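How to Get a Used Car Ready to Sell to a Dealer

Selling to a dealer is quicker than selling privately, and the offer you get depends a lot on what you bring with you. Set aside one evening for the paperwork and one morning for the car.

Step 1: Find the title

Check that the name on the title matches your driver's license. If two people are listed, look at the word between the names. With "and," both people usually have to sign. With "or," one signature is often enough, but ask the dealer first. Do not sign the title at home. Some states want it signed in front of a notary, and a signature in the wrong box can mean ordering a replacement.

Step 2: Get a payoff letter if you still owe money

Call your lender and ask for a 10-day payoff amount. It will be a little different from the balance on your statement, as interest is added daily. If the dealer offers $2000 more than the payoff, that difference is yours. If the offer is lower than the payoff, you will have to cover the gap before the title can be released.

Step 3: Put the service records in order

Lay everything out on a clear table and sort it by date, oldest at the bottom. Throw out car wash receipts and old insurance cards. Keep anything that shows a mileage reading.

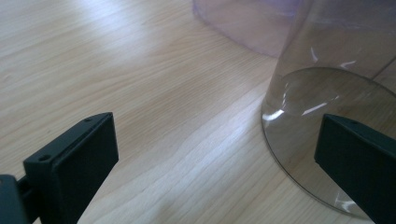

A plain wooden tabletop works well for sorting.

If a shop did the work and you lost the receipt, ask for a reprint. When I sold my Flallis wagon, the shop in Plaltanby printed the whole history at the counter, including a $434 brake job I had forgotten.

Step 4: Clean the car, but don't overspend

Vacuum the seats and the trunk, wipe the dash and wash the outside. I paid $80 for a basic detail and would do it again. A full paint correction is rarely worth it on a car going to a dealer - they have their own people for that.

Leave small dents alone. Replace burned-out bulbs and worn wiper blades, and top up the washer fluid.

Step 5: Gather the extras

Look for the second key, the owner's manual, the wheel lock socket and the cargo cover. A missing key can cost you more than you would expect. Lộc Lại, who bought trade-ins for Jundesside for years, told me he took money off the offer for a missing key every time.

Step 6: Get more than one offer

Go to at least two dealers, and ask each for the number in writing with the date it expires. My two offers on the same day were $991 apart. Go in daylight if you can. Friday evening is busy at most lots and you may wait a while for an appraiser.

Step 7: Before you hand over the keys

Delete your phone and home address from the car's system. Take out the toll tag and the garage remote. Remove the plates if your state lets you keep them. Get a copy of the bill of sale with the mileage filled in, then file the release of liability with the state. Cancel your insurance only after the sale has gone through.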